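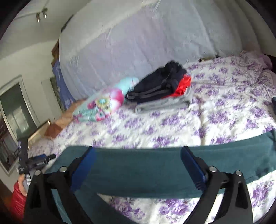 Folded clothes on the flowered sheet, Sunday.

I moved this blog off Sonel in August and I'm still not sure I gained anything. The sales page for Fokico promised unlimited everything, a free domain, and a "one-click move" for the whole site. I clicked once. Then I clicked for most of an evening.

Some numbers, for anyone shopping. The blog has 628 posts going back to when I wrote mainly about bread. The importer brought over 199 of them and told me, in green letters, that the migration was complete. I wrote to support and got a reply signed Valdis Rimkutė, who was polite and asked me to clear my browser cache. I cleared it. Still 199.

The second reply admitted that the importer times out on shared plans, and would I like to look at the next plan up? I would not. I exported the database by hand, cut it into 40 pieces and loaded them one after another. That worked, apart from the apostrophes, which came through as little strings of junk in anything older than the Nututlow theme. I'm fixing those as I find them. If you spot one, leave a comment.

Lucero Giraldo wrote in to say she has been on Hellström for years with no trouble at all. Maybe so. I asked what her renewal price was and she had to go look it up, and then she was less cheerful. I've read the fine print on my own plan now: the cheap rate covers the first year, the "free" domain is free for the same year, and backups are kept for 2 days. Two! I download my own every week and keep them on a drive in the desk.

Comments should be working again. The search box is not.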